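Spent most of November in Erkham, so a thread on getting there and what to book ahead. Mostly for people planning a first trip to the lakes.

The train from Sodalville takes 2 hours 28 minutes and runs all winter. Sit on the left going up. The seats on the right look at rock for most of the second half.

Trains in the afternoon fill up with school groups. I took the early one both ways and had a table to myself.

Tickets are cheaper at the station than through the Treneo app, which adds a fee at the last step. The app is fine for checking platforms.

I stayed at the Royer, a small hotel up behind the ferry landing. Paid roughly 80 a night with breakfast. Rooms on the street side get the delivery trucks at 5 a.m. — ask for the back.

Breakfast is bread, eggs, two kinds of cheese and a plum jam I bought three jars of. Coffee comes from a machine and is weak.

The ferry cuts down to one crossing a day in the off season. It leaves at 10 and comes back at 3. If you miss the return, the bus around the lake takes well over an hour.

The high trail tops out at 1,657 meters. There was ice on the last stretch and I turned back at the hut. Levente Hegyi went on with spikes and said the far side was clear.

You can rent spikes at the shop next to the post office. They want a cash deposit and they close for lunch.

Andor Takács asked about food. The fish place on the square is good and shuts early, last orders at 7:30. The bakery does soup at noon. Most of the other kitchens are closed until spring.

Would I go in November again? For the quiet, sure, but I'd pick the first half of the month, before the upper bus stops.

Last one, from my replies.
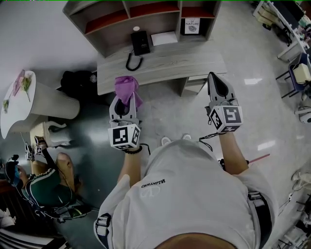 Do you need a car in Erkham?
Only if you want the villages on the north shore. The station, the ferry and both trailheads are all within walking distance of the square.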